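December 15, 2019

Plendville again, third night, and the radiator in my room has opinions.

The fault came back at the worst possible time, with Firouzeh on the phone from Nenden asking how it was going. I had just said "fine." The left gripper closed on a paper cup, stopped where it should, thought it over, and then kept closing. Crunch. She heard it. "Was that fine?" she said.

So I wrote it up properly, for once. The finger position reading sticks for a moment, the log shows the hand as open when it is shut, and when the reading catches up it jumps. On a cup this costs us a cup. I put my own finger in there in September, which is how we learned that the spring is stronger than Lalletti says it is. The nail has almost grown out. I have been asked not to tell that story at dinner.

Of 400 runs in the log, 17 have the jump. I wanted it to be the cable, because I own a spare cable. Swapped it. Ran it again. Jump. I then wanted it to be the software, because that would be Firouzeh's problem, and she wanted it to be the hardware, for reasons I found petty.

Went back to plain cups after lunch. Tip them over, stand them up, stack them, tip them over. My mother asked me what I do for a living and I told her engineering. There is a rhythm to it, and I was nearly enjoying myself when the right hand joined in with the same trouble. Two faulty hands at least makes one bad spring unlikely. I wrote that down as progress. 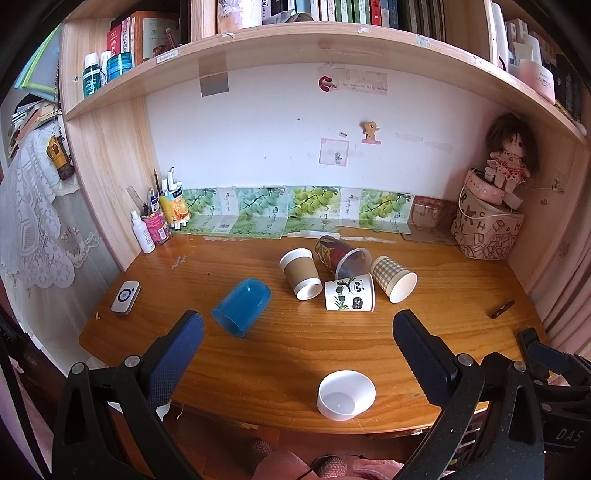 Cups down, both grippers in. The panda has no idea.

Firouzeh called back at nine and had me read her the numbers, and then read them again slower, as if I might be improving them. Her theory is the pivots: a little play in the linkage, the sensor slips, and the reading sits there until something shakes it loose. Annoyingly, it fits. It also means taking both hands apart, and the small driver is in my other bag, at home, where it is very safe.

New rule until then, in capital letters on the lid of the case: NO FINGERS INSIDE WITH POWER ON. Signed, M. Minja, who should know.

Lalletti's support line opens at eight. I am number 13 in their queue from last time.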